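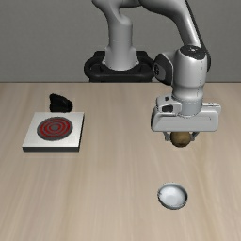 Last changed: 8/15/18

Section 9. Setting up the Pulura bowling machine for cricket nets

Read this section before the first session. The quick card in the box skips half of it and makes the rest sound easier than it is. A Pulura throws a hard ball at a person, and it deserves more care than a card with four cartoons on it.

Before you start

You will need the machine, the tripod, the 12-volt battery, the ball chute, a tape measure and a second person. The sales leaflet says one person can do the setup. One person can, if that person is strong and doesn't mind the head swinging around on them. Get a second person.

Use dimpled machine balls only. Seamed leather balls will go through the wheels, whatever you may have read, but they chew up the rubber and come out on a line of their own choosing.

9.1 Placing the tripod

1. Set the tripod on flat ground behind the bowling crease, in line with middle stump at the batter's end. On artificial turf, check for a ridge where two strips join.
2. Spread the legs until the stops click. A leg that hasn't clicked will hold for a few balls and then slide.
3. Hang the sandbag from the center hook. The Zemby tripod sold for this machine has no hook. Tie the bag to the crossbar.
4. Lift the head onto the post with both people holding it and tighten the collar by hand, then another quarter turn with the wrench.

Caution: Do not carry the machine with the head on the tripod, even across one net.

9.2 Connecting the battery

1. Turn the power switch off and set both wheel dials to zero.
2. Clip red to red, then black to black.
3. Place the battery on the ground behind the machine, where a straight drive won't find it.
4. Switch on and turn each dial up slowly. Both wheels should run without a knock.

Note: A full charge is claimed to last 400 balls. That may be so at low speed on a warm day. In January, in an unheated hall, plan on a good deal less and bring the charger. When the battery fades, the ball drops shorter without any warning light, so a run of short balls late in a session usually means stop and recharge.

9.3 Setting speed and length

The speed printed beside the dial is the wheel speed. Don't quote it to your teammates. A worn ball leaves slower than a new one at the same setting, and a damp one slower still.

1. With no batter in the net, set both dials to 30.
2. Feed one ball and have your helper, standing outside the netting, note where it lands.
3. Raise or lower the head one notch and feed again. Change one thing at a time.
4. Once the length is right, lock the tilt lever and feed six more. If they don't land close together, sort the balls by wear before you touch anything else.

For swing, set one wheel faster than the other and tilt the head to the side you want. The chart inside the lid gives pairs of settings for inswing and outswing. Treat it as a place to start. We have yet to see two machines agree with it.
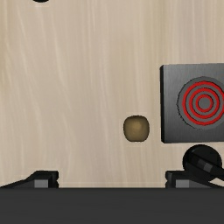
Fig. 9-2. Tabletop, overhead view.

9.4 Feeding to a batter

1. Check that the batter is wearing a helmet, pads, gloves and a box. This applies at every speed.
2. Hold the ball up so the batter can see it.
3. Wait for a nod, lower the ball to the chute and let go. Don't push it.
4. Let the wheels recover before the next ball. Nearly 9 seconds is plenty.

Caution: Never put your hand past the chute while the wheels are turning. If a ball jams, switch off, disconnect the battery and wait for both wheels to stop.

The Mohammadi auto-feeder fits this chute and holds 20 balls. It drops them on a timer and has no idea whether the batter is ready. If you use it, keep someone at the switch for the whole session.

9.5 After the session

1. Turn both dials to zero, switch off and disconnect black first, then red.
2. Wipe the wheels with a dry cloth. Skip the spray cleaners sold for the job; a shiny wheel grips badly.
3. Look for flat spots or cracks in the rubber. Replace wheels in pairs.
4. Recharge the battery the same day, even after a short net.

Note: The Miserness practice app can store your settings by batter. It stores the dial numbers and nothing about the balls or the battery, so feed a few test balls before you trust a saved setting.

For wheel replacement, see Section 10.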